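Arquitectura de Computadores I
Apuntes de la unidad 4: la jerarquía de memoria

¡Entramos en mi parte favorita del curso! Hasta ahora hemos tratado la memoria como una tabla enorme en la que se lee y se escribe sin más, y con eso bastaba para hablar de instrucciones y modos de direccionamiento. A partir de esta unidad hay que preguntarse cuánto tarda cada acceso, y ahí todo se vuelve mucho más interesante.

Repaso de la unidad anterior: el procesador del laboratorio (el modelo Prillden del simulador) ejecuta una suma entre registros en un ciclo. Un acceso a memoria principal le cuesta 72 ciclos. Léanlo otra vez. Si cada carga tuviera que ir hasta la memoria principal, el procesador pasaría casi toda su vida esperando.

La solución clásica es poner memorias pequeñas y rápidas cerca del núcleo, y memorias grandes y lentas más lejos. Funciona gracias a la localidad, que tiene dos caras:

Localidad temporal: lo que se acaba de usar probablemente se volverá a usar pronto (el contador de un bucle, por ejemplo).
Localidad espacial: si se usa una dirección, es probable que se usen las vecinas (recorrer un vector, ejecutar instrucciones en secuencia).

La distancia física también cuenta. Las cachés viven dentro del propio chip del procesador; la memoria principal está fuera, en módulos que se insertan en ranuras de la placa base, y las señales tienen que recorrer las pistas que van de unas al otro.
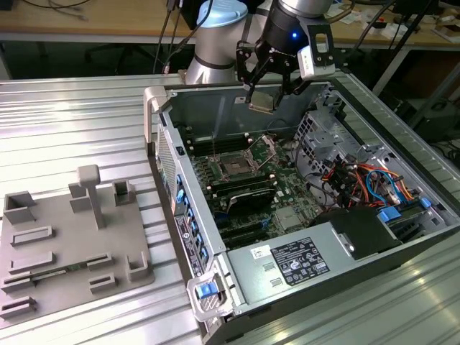

Ebenezer Acheampong preguntó si entonces no sería mejor soldar toda la memoria pegada al procesador y olvidarse de las ranuras. ¡Muy buena pregunta! Acercarla ayuda, y hay equipos que lo hacen, pero la mayor parte de la espera viene de cómo trabaja la DRAM por dentro: activar la fila, leer la columna, precargar. Acortar las pistas no elimina esos pasos. Además se pierde la posibilidad de ampliar.

Tiempo medio de acceso

La fórmula que van a usar hasta el examen y después:

TMA = tiempo de acierto + tasa de fallos × penalización por fallo

Con el Prillden: acierto en 3 ciclos, penalización de 72 ciclos. Supongamos que falla uno de cada 20 accesos, es decir, una tasa de 0,05.

TMA = 3 + 0,05 × 72 = 6,6 ciclos

Una memoria diminuta nos ha llevado de 72 ciclos a 6,6 —a mí me sigue pareciendo precioso después de tantos cursos—. Fíjense en que bajar la tasa de fallos a la mitad deja el resultado en 4,8. Prueben también a reducir el tiempo de acierto y comparen.

Ejercicio para entregar

Tomen el programa de multiplicación de matrices de la carpeta Trukason y ejecútenlo con los bucles en orden i-j-k y luego en orden i-k-j. Las matrices están guardadas por filas. Anoten la tasa de fallos en ambos casos y expliquen la diferencia usando la palabra «localidad» al menos una vez y con sentido. Bloques de 4 palabras, correspondencia directa.

Las dudas del simulador, a Fiifi Owusu, en la tutoría de las cuatro. Traigan la traza impresa o abierta en pantalla, por favor.

Para la próxima clase: correspondencia asociativa y políticas de reemplazo. Lean antes el capítulo de cachés del manual de Gebreyes, sobre todo la parte de etiquetas e índices.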